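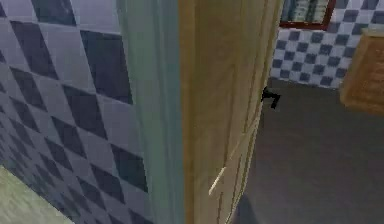 Sirberg Tile Swap: Frequently Asked Questions

What is the swap?
A yearly get-together for people who love leftover and salvaged tile! It runs every August in the old Drunard hall, and last year 564 boxes found new homes.

Do I need to bring tile to take tile?
No. Come with an empty trunk if you like. Swappers with something to trade get in at 9 a.m., everyone else at 10.

How much can I take?
Up to 30 boxes per household before noon. After that the limit is off, and the last hour is a lot of fun — people go home with colors they never planned on.

Will I find enough for a whole room?
Often, yes, if you're happy to mix. Two plain colors in a checkerboard will stretch two small lots into one good-sized wall, and slight differences in shade hardly show.
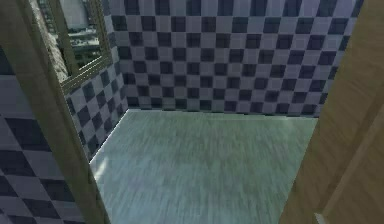

Can I bring broken tile?
Please do! Hartmut Harms runs the mosaic table and is thrilled to get shards of any size. Pack them in a bucket with a lid.

Is there parking?
There are 200 spaces behind the Makard building. Loading is at the side door only.

What if I don't know how much I need?
Measure each wall, multiply width by height, and add a tenth for cuts. Bring your numbers to the Taheri desk and someone will work it out with you.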